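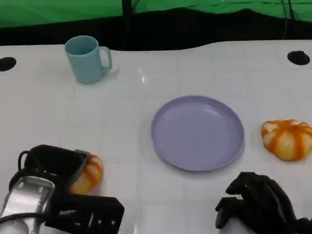

*Light blue mug, lavender plate and two small pumpkins on the white table.*

28 December 2025

The period between the holidays and the first working week of January has, in this household, been reserved for an annual review of the everyday tableware. The review was completed this morning, and its findings are set out below for readers who followed last year's post on the subject.

The review was confined to plastic pieces in daily use. Ceramics were dealt with in the fall and will not be revisited until the Orbán set has been returned from my sister's apartment.

## Plates and mugs

The pastel pieces have been retained. The lavender plate is shallow, which makes it unsuitable for soup or for anything with a generous sauce, but it has proved entirely adequate for toast, sliced fruit and the last of the holiday cookies. The light blue mug has a matte finish and a handle of reasonable size. It holds enough tea for one person who does not intend to get up again soon.

Veronika Kovács, who shares responsibility for the kitchen, submitted a request that the blue mug be assigned to her on weekdays. The request was granted without discussion.

Several older Vellell tumblers were withdrawn from service. They had become difficult to stack, and one of them leaned. Replacements were considered from the Flinari catalog, but the order form requires a minimum purchase of 30 pieces, and the cabinet above the sink cannot accommodate them.

## Seasonal items

The two small pumpkins remain a matter of some disagreement. They were bought for the fall table and ought, under the schedule adopted last year, to have been put away before the first of December. I have nevertheless found that they sit well beside pale colors, and a white tabletop in winter benefits from a little company. An extension has therefore been approved until the second weekend in January, at which point they will be moved to the hall shelf.

A proposal to replace them with a bowl of pine cones was received and declined. Pine cones shed.

## Table surface

The white top shows crumbs immediately and is wiped after every meal with a damp cloth and a small amount of dish soap. Glossy surfaces also show streaks under overhead light, so a second pass with a dry cloth is recommended. The round openings near the back edge should be cleared at the same time, as they collect crumbs. 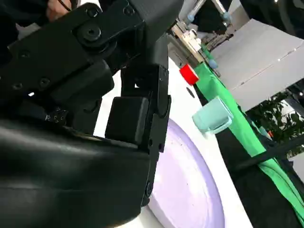 ## Arrangements for January

The remaining cabinet will be reviewed over nine days, one shelf each evening, with the last evening given to the drawer of lids. Any lid without a matching container will be set aside in the Trarance box by the back door. Requests to keep particular items should be made to me before the box is taken away.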